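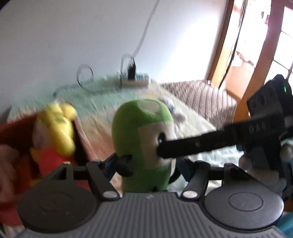

A green plush toy between the fingers of a hand-held gripper.

Patness Publishes Revised Count of Work Permit Renewals

2018-09-26

Patness, which compiles immigration filing data for law offices and employers, has published a revised count of work permit renewal cases. The revision adds 273 cases that were left out of the June edition and moves a number of others from one category to another.

The omitted cases were filed on paper and entered under an old form code. The software used for the June edition did not read that code, so the records were stored but never tallied. All of them have now been assigned to the period in which they were received. Cases that were later withdrawn remain in the total and are marked as closed without a decision.

The revised edition also changes how a pending case is defined. In June, a case was listed as pending until a final notice was mailed. It is now listed as pending until a decision is entered, even if the notice goes out later. Patness applied the new rule to all earlier periods in the file. Figures taken from the June edition should not be combined with figures from the revised one.

Requests for more evidence are shown in a separate column for the first time. A request stops the processing clock on the day it is issued, and the clock restarts when a complete response is logged. Partial responses do not restart it. Where a case drew 2 or more requests, the stopped periods are added together and subtracted from the total processing time.

The tables cover 8 filing categories, of which 4 are affected by the added cases. The other categories change only through the new definition of pending. Approval and denial rates are calculated on decided cases alone, and no rate is given for a category with too few decisions to report.

Ternitz, which supplies case tracking software to employers, said its users will receive the revised file with the next scheduled update. Stored reports will keep the June figures unless they are run again. The data file and a list of changed fields are available from Patness on request.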